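Chez Nakholm, les tournées de contrôle se préparent maintenant dans une maison simulée

L'entreprise Nakholm, qui gère l'entretien et la surveillance de logements de vacances, a commencé en juin à utiliser un robot mobile pour une partie de ses visites de contrôle. Le changement le plus important pour le personnel se trouve pourtant au bureau. Une équipe de cinq personnes prépare chaque parcours sur ordinateur, dans des intérieurs simulés, avant que la machine soit envoyée dans un vrai logement.

Jusqu'au printemps, les visites étaient faites entièrement à pied et à la main. Un agent entrait, vérifiait les pièces l'une après l'autre, notait les objets oubliés par les clients, puis remplissait une fiche papier. Une visite prenait en moyenne 70 minutes. Avec le robot, le passage dans les pièces du rez-de-chaussée dure 45 minutes, et l'agent relit ensuite les relevés sur son écran. Les étages restent à la charge des agents, car la machine ne monte pas les escaliers.

Le logiciel de simulation, qui porte le nom de Xenos, a été installé par la société Prerholm. Il contient des modèles de pièces avec des murs, des sols et des meubles différents. Les préparateurs y placent des objets, choisissent un point de départ et regardent comment le robot virtuel se déplace et ce qu'il reconnaît.

« Au début je pensais que c'était un travail pour des ingénieurs », explique Wulan Lubis, qui a fait des visites pendant six ans avant de rejoindre l'équipe de préparation. « Mais l'ingénieur ne sait pas où les gens laissent leurs affaires. Moi, je le sais. Je mets les objets dans les endroits où je les ai trouvés pendant toutes ces années. »

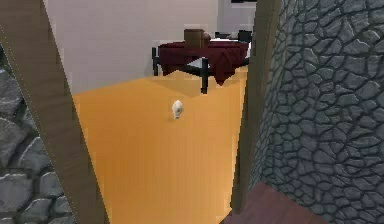
Selon elle, les passages entre deux pièces demandent le plus de patience. Il faut vérifier que la machine voit assez tôt un petit objet posé par terre, et qu'elle ne le confond pas avec une marque sur le sol. Les nappes longues sont une autre difficulté, parce que le logiciel les a plusieurs fois prises pour des meubles fermés. L'équipe a passé presque deux semaines seulement sur cette question.

Depuis le début du projet, 3 294 parcours ont été calculés dans Xenos. La plupart sont lancés pendant la nuit. Le matin, à partir de 8 heures, les préparateurs ouvrent la liste des échecs et décident pour chaque cas s'il faut corriger le parcours, changer la position d'un meuble ou demander l'aide de Prerholm.

Ce nouvel horaire est apprécié par certains employés. Máté Szénási, qui commençait auparavant ses tournées à 6 heures et qui a souvent mal au dos, travaille maintenant quatre jours par semaine devant l'écran et un jour sur le terrain. Il a demandé lui-même à garder cette journée. « Si je ne vais plus dans les maisons, je vais oublier comment elles sont », dit-il. Il regrette aussi un peu les conversations avec les propriétaires, qui étaient pour lui une partie agréable du métier.

D'autres sont plus réservés. Lucrezia Mazza, représentante du personnel, rappelle que la formation a duré seulement trois jours et que deux collègues ont préféré retourner aux visites ordinaires. Elle demande que le travail de préparation soit reconnu dans la grille des salaires. Pour le moment, les préparateurs reçoivent une prime mensuelle, mais leur fonction n'a pas encore de nom officiel dans l'entreprise.

La direction assure qu'aucun poste n'a été supprimé. D'après Wichai Thongdee, responsable des opérations, Nakholm surveille aujourd'hui 800 logements et avait déjà des difficultés à trouver des agents avant l'arrivée du robot. Il reconnaît cependant que les remplacements d'été ont été moins nombreux cette année. Une discussion sur les salaires est prévue avec les représentants du personnel à l'automne.

Les employés ont obtenu une règle qui leur semblait importante : un relevé du robot ne peut pas être utilisé pour évaluer l'agent qui a visité le même logement avant lui. Les relevés doivent aussi être effacés quand la fiche de visite est validée.

La prochaine étape concerne l'agence de Lotholm, où les maisons sont plus anciennes, avec des seuils hauts et des portes étroites. Syafiqah Entili, qui dirige cette agence, a demandé que deux de ses agents viennent d'abord travailler un mois avec l'équipe de préparation. Ils apporteront les plans des premières maisons et leurs propres notes de visite, qui sont encore écrites à la main.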